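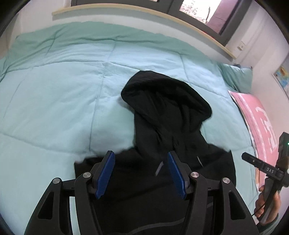 Page last changed: Mar 24, 2022

Unit 2 – Folding hooded garments
Notes: Radomir Nedeljković

A hood adds bulk at one end of the fold. Left bunched, it makes a mound that tips the stack. Flatten it first, then work down the body.

Work on a made bed or a table at waist height. Smooth the quilt beforehand; seams and wrinkles underneath show up as false creases. Move pillows off the working area.
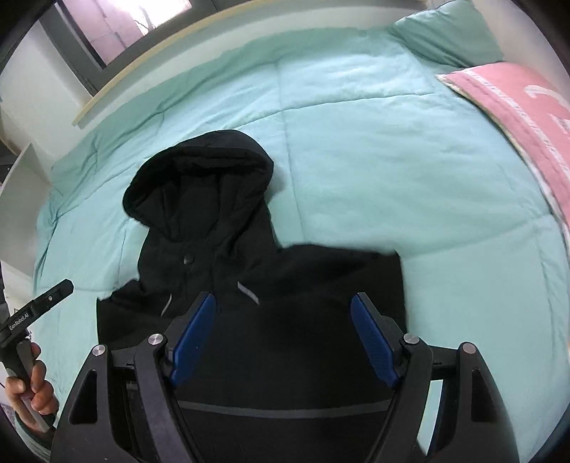 The Jultberg fold uses the centre line of the garment as its reference. Close the front, lay the garment face up and bring each sleeve across to the opposite side. On black fabric the centre line is hard to find by colour, so use the trim: the two light grey strips on the chest slant away from the middle, and the snap near the top of the placket gives a fixed point. Fold the hood down last – brim toward the hem – then fold the body in half.

Finished width for the Undell shelf is 26 cm. Padded hoods may need a second pressing by hand.

Reading: Pillai handout, section on outerwear.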